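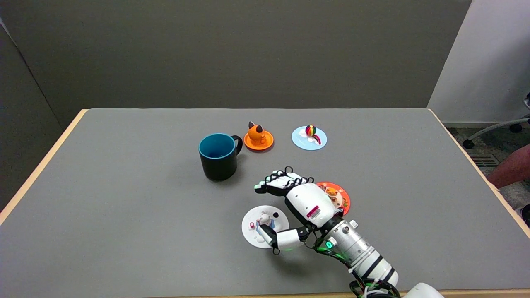
Jirninham, 19 Nov 2022

Well, the heated airer is up and running, and I have been sitting next to it most of the morning like it's a campfire. I said I wouldn't buy one. I said that all last winter, when every radiator in the place had a damp pair of jeans hanging off it and the bedroom window ran with water every single morning. Then the rain started again this month and I caved.

It's a Poston, the tall one with three shelves that fold out like wings. I had been looking at the Opoku as well, which has a zip-up cover included and comes in a nicer color, but it only folds down to the width of a door and I have nowhere to put a thing like that. The Poston goes flat enough to slide in beside the fridge (just - I had to move the broom). The cover is sold separately, which annoyed me, and I bought it anyway.

Putting it together was supposed to take ten minutes. It took me most of an episode and a half of something, mainly on account of the feet. They look the same and they are not the same! There is a left pair and a right pair, and the only clue is a tiny letter molded on the inside where you can't see it once you've pushed them on. I pushed them on. Getting them off again involved a butter knife and some language. After that the shelves clicked in fine and it stood up straight, and I was so pleased with it that I walked around it a couple of times before plugging it in.

First load was towels, which was probably mean of me. The bars get warm, not hot, so the part of the towel touching the bar dries and the part hanging down just sort of thinks about it. I turned them all over after lunch and put the cover on and that made a huge difference. It gets really cozy under there, like a tent. The thick bath sheet is still a little clammy at the hem but the hand towels are done, and they don't have that sour smell they get when they hang in the hallway for two days. Crispy, though. I'd forgotten about crispy towels. I gave them a good shake and it helped a bit.

Then I did socks and T-shirts and that's where it shines. Flat things, thin things, one layer, nothing bunched up. I was pulling off dry socks before I'd even matched up the last lot.

I'm also running the old dehumidifier in the same room, the Usham, with the door shut. I can't decide if it's cheating. The tank holds 2,000 ml and it was a good way up by the afternoon, so all that water was clearly going somewhere, and I'd much prefer it in the tank than on the window. I emptied it down the sink and felt weirdly proud, as if I'd wrung it out of the air myself. I did wipe the filter first, it was gray with fluff and I don't think I'd touched it since January. Note to self, put that on the calendar or it won't happen.

The noise is my one real complaint and it's about the Usham, not the airer. It hums along nicely and then every so often it gives a big shudder like a bus pulling away. I put a folded bath mat under it and now the shudder is more of a grumble. The airer makes no sound at all apart from a tick when it's warming up.

What I haven't worked out is what it costs. The box has a number on it and the electric bill has a number on it and somewhere between those two is an answer, but my brain is not up to it on a weekend. I'll read the meter tomorrow before I switch it on and again when I switch it off, and write both down in the back of this book where I wrote the paint codes.

Sheets are next. I have a theory that if I fold the fitted one in half lengthwise and drape it over the very top, under the cover, it'll act like a second cover and dry everything below it. It might also just be a wet sheet on top of wet pillowcases. I'll try it after supper.

Windows are clear tonight, by the way. I went and ran a finger along the bedroom sill and it came away dry, and the paint in the corner hasn't bubbled any more than it had. I still want to scrape that bit back and redo it in the spring, when I can leave the window open for a day. Must get more sandpaper, and pegs, the wooden ones.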